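The rules I never wanted to write

In August I wrote a set of house rules for our robot, and I have spent the weeks since being corrected on them. The old set came from Fahy, ran to 60 clauses, and managed to forbid "unsuitable motion" without saying what suitable motion might look like. Mine fits on one page. I was quite proud of that until people read it.

Rule one: both grippers stay in view of the head camera. Rule two: hands off the bench while the arms are live, including to nudge a bun into a nicer spot. Rule three covers lids. A glass lid goes flat on the table, never leaned against anything, and the arm lets go before it moves off. Rule four is about cables, and I'd call it aspirational.

The one people argue with is rule five, which says a bad run gets kept and labelled. Joralitz wanted them deleted. I've sat through 200 runs of the steamer task and the dull failures taught me more than the pretty ones, though they did nothing for my temper.

Rule six says you write down what counts as finished before you press start. I added it after a long afternoon spent arguing over whether a bun was "on" a plate or merely near it.

Steamer, lid, plate, buns:
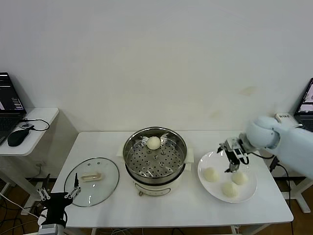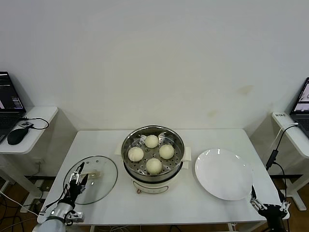
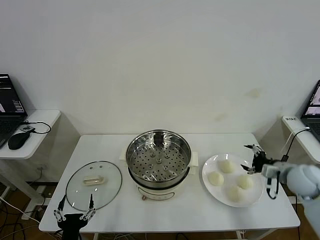 Philomena Moynihan read the draft and wrote back that rule two needs a named person at the stop button, every run, or it's only a wish. She'd also strike rule four until I mean it.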